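12th July
By Ohemaa Atinga
Print this page | E-mail to a friend
436 shares | 9 comments

The Kuusisto wool dryer balls

We've been waiting on these from Ternberg since autumn and they're finally on the shelf! Kuusisto makes a dense felted ball, a fair bit heavier than the one we used to stock, and I've been running a set of them at home through towels, school jumpers and one very long-suffering doona cover.

They come undyed in grey or cream, in a cotton drawstring bag. The wool is felted all the way through, with no filler in the middle, so when a ball goes fuzzy you can shave it with a jumper comb and keep going. Mine still look respectable after 97 loads (yes, I kept a tally on the laundry wall).
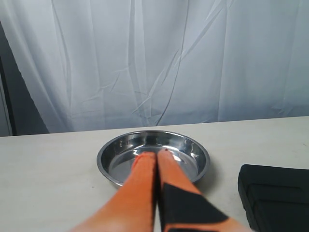 Using them

Toss the whole set in with your washing and leave plenty of room to tumble. Small loads do well with half the set. If you like a scent, dab a little lavender oil on each ball the night before and let it soak in — straight into the drum is a bit much.

Sheers and light curtains can go in on the coolest setting, if the care label allows it. Take them out while there's still some damp in them and hang them straight away, so the last creases can drop out on the rail.

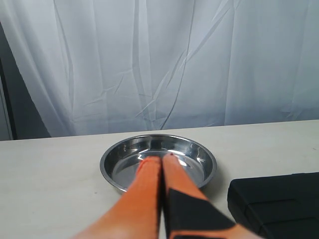
SIZES AND SPARES

Small set: six balls, for front loaders and flats
Large set: nine balls, for family-sized dryers
Single spare: grey or cream

Toivo Lappalainen at our Sedton shop has an open set on the counter, so go and give one a squeeze. The colour varies a little from batch to batch — I love that about them.

Print this page | 9 comments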